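### 3.2 Depot charging at Skustcombe

The Skustcombe depot runs 22 battery-electric delivery vans on two fixed rounds, one leaving before dawn and the other after midday. Vans on the early round return with enough time to charge fully at low power. Those on the later round often don't, and drivers told us they would plug in wherever a bay was free. We logged 2,000 plug-in events through the depot's Lenihan load manager between February and May.
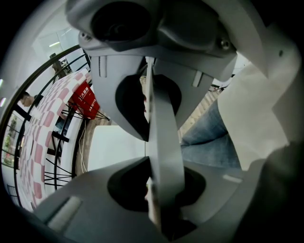 Of these events, 1,698 ended with the battery at or above the level the next round called for. The rest fell mostly in the early evening, when the site supply was shared with the cold store and the load manager cut the rate to every bay alike. It had no record of which van was due out first — a setting for this exists, but the depot had left it off.

We then replayed the log in the Skadus model with departure times added. Vans due out soonest were given power first, and the site limit was left as it was. Battery ageing was not modelled, and we took the Plastaleo tariff as fixed over the whole period.

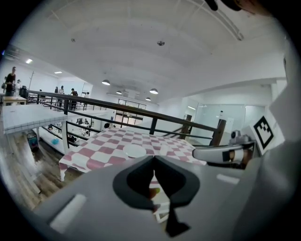
*Figure 2. Gripper, with a black-and-white square marker at the right.*

Cold mornings need separate treatment. Cabin heating before departure draws on the same supply, and the log does not split it from charging, so we leave those hours out of the comparison in Section 4.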